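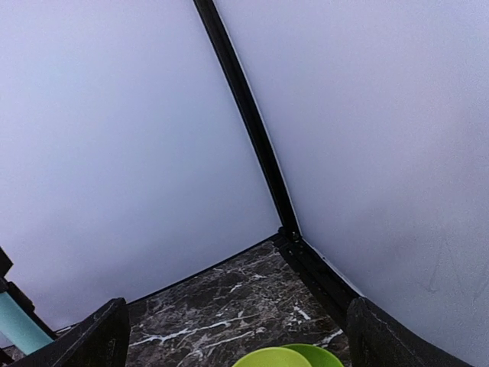 Plain panels meeting at a corner, with a black post between them.

Home acoustic treatment: frequently asked questions
Compiled by Flynn Stubbs. Last updated Jan 13, 2020

I get a lot of post about echo, foam and "soundproof" paint. The same questions keep coming up, so the answers are on one page. I don't sell any of this stuff, and after reading them you may not want to buy it either.

Will foam tiles stop my neighbours hearing me?
No. Foam soaks up some of the sound bouncing about inside a room. It does very little to sound going through the wall. If a shop tells you otherwise, ask for test results for the wall, in writing, and see how long the reply takes.

What's the difference between soundproofing and treatment, then?
Soundproofing keeps sound in or out, and it takes weight, airtight gaps and usually a builder. Treatment changes how the room sounds to somebody sitting in it. Shops blur the two. I have my own view on why.

My spare room has bare painted walls and it rings when I clap. Is that bad?
It's normal. Hard, flat walls facing each other throw the sound back and forth. Before you spend anything, put in a rug, a full bookcase and the thickest curtains you own, then clap again. Plenty of people stop there.

Do I need bass traps in the corners?
Perhaps. Low notes do build up in corners, that part is true. The thin foam wedges sold as bass traps are mostly too small to do anything about it. A thick slab of mineral wool in a cloth cover does far more, and it's ugly, and it takes up floor.

Is the Bretden starter kit worth it?
Seon-mi Yeon bought one for £208 and kindly let me borrow it. It took the edge off the high end and left the boom exactly where it was. The room ended up duller and still muddy. She got a refund after three emails.

What about sound-absorbing paint?
Todor Hoxha sent me a leaflet for a tin that promises "up to" a large improvement. Up to is doing a lot of work there. A coat of paint is too thin to make a difference you'd notice. Buy it if you like the colour.

Would a better microphone fix the echo?
Very rarely. A costly microphone will record a bad room in more detail. Moving closer to the one you have costs nothing, and so does speaking a little quieter. Try both first.
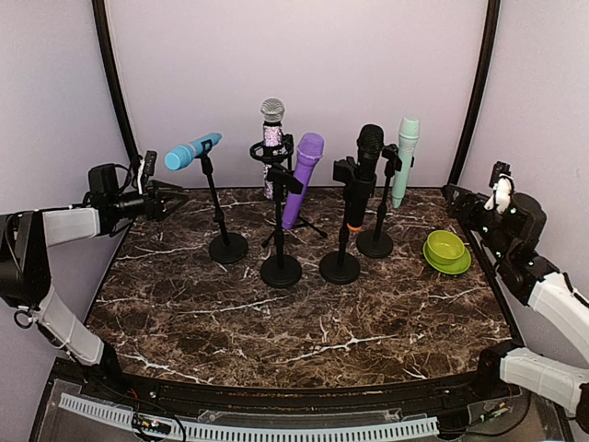
Five handheld microphones on black stands, one of them light blue and another silver and glittery.

Does the finish or colour of a microphone change the sound?
I'm asked this more often than you'd think. No. Glitter is glitter. What matters is the part inside, and how far your mouth is from it.

Should I pay for a room survey?
Jasper Michiels was quoted £375 by Emmont for a visit and a report. The report recommended £569 of panels, all made by Emmont. Some surveyors are very good, but I'd only use one who has nothing to sell me afterwards.

Are egg boxes any use?
For eggs.

Can I build my own panels?
Yes, and it's the one thing on this page I'd happily recommend. You need a timber frame, mineral wool, and a cloth you can breathe through easily. Wear a mask and gloves when cutting the wool. Genowefa Tomaszewski made four last October from offcuts - her notes are on the links page, including the one that fell off the wall.

Where should the panels go?
Start with the side walls, level with your head, then the wall behind you. Live with it for a week before adding more. It's easy to overdo it and end up with a room nobody wants to talk in.

I've tried all this and I can still hear next door's telly.
See the first question.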